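Informe de avance del programa de acompañamiento a médicos con título extranjero
Mayo de 2024
Para: Zinash Gudeta, Fundación Mrema

Hola, Zinash:

Te debía este informe y ya lo tienes aquí, más largo de lo que me pediste (ya me conoces). Empiezo por lo que más te preocupaba cuando hablamos por teléfono, las enfermeras rurales. Sí, por fin tenemos grupo completo en Pinham, y qué grupo. La primera convocatoria nos salió floja porque la anunciamos solo en los hospitales grandes, y quien vive en un pueblo y hace guardias en un consultorio pequeño no pasa por esos tablones. En la segunda llamamos consultorio por consultorio, Kiprono Okoth se dejó la voz, y ahora hasta hay lista de espera.

La idea sigue siendo la misma que os presentamos: que una enfermera con años de oficio pueda llevar el seguimiento de los pacientes crónicos cuando el médico solo pasa consulta unos días al mes. Diabetes, tensión, insuficiencia cardiaca, curas de úlceras. Hay 58 enfermeras inscritas y 5 consultorios que nos ceden sala para las prácticas. El de Drerkus se ha sumado el último y es con diferencia el que mejor organizado lo tiene todo, me dio hasta un poco de envidia.

Sobre las sesiones. El módulo de diabetes está terminado y el de heridas va por la mitad. El de insuficiencia cardiaca lo hemos movido al final, a petición de las propias alumnas, que preferían llegar a él con la parte de medicación ya repasada. Tenían razón – y yo me había empeñado en lo contrario, así que lo dejo por escrito. También hemos alargado la práctica de exploración del pie. Con la duración que figuraba en la propuesta no daba tiempo a que todas hicieran la exploración completa con supervisión, y eso no es negociable. 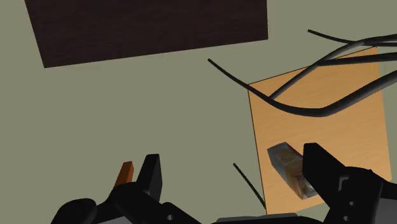
Lo que peor llevo es la plataforma. Sudness funciona de maravilla en mi despacho y fatal en medio del monte, donde los vídeos se quedan colgados a la mínima. Kiprono ha preparado las clases en audio, con un cuadernillo para imprimir, y la gente está encantada (una alumna me contó que las escucha en el coche, entre domicilio y domicilio). Los cuestionarios, eso sí, hay que hacerlos conectadas, y ahí seguimos perdiendo respuestas. He pedido que se puedan guardar sin conexión y me han dicho que lo estudian. Insistiré.

En cuanto a los pacientes, en los consultorios participantes se han registrado 876 visitas de seguimiento hechas por enfermería dentro del programa. ¡Muchísimo más de lo que me esperaba a estas alturas! Te pido prudencia con la cifra si la vas a llevar al patronato, que todavía no sabemos cuántas habrían acabado de todos modos en la agenda del médico. La encuesta de satisfacción la han contestado más de 200 personas y la comentaremos cuando esté depurada, porque hay respuestas duplicadas y prefiero no adelantarte nada.

Del dinero, poca novedad. Vamos por debajo en material y por encima en desplazamientos, y me gustaría pasar lo que sobra de una partida a la otra. Necesito tu visto bueno por escrito, con un correo me vale. La tutora de heridas cobra ahora por sesión y no por mes, como acordamos, y sale algo mejor.

Me queda pendiente el acuerdo con el hospital comarcal para las rotaciones. Nos dijeron que sí de palabra, luego cambió la dirección de enfermería y vuelta a empezar. Tengo reunión este mismo mes y te escribo en cuanto salga de ella. Si se tuerce, Drerkus puede acoger a una parte de las alumnas, aunque no a todas.

¿Te animas a venir a una de las prácticas? Avísame con unos días y te busco alojamiento en Pinham.

Un abrazo, y gracias por la paciencia con los plazos.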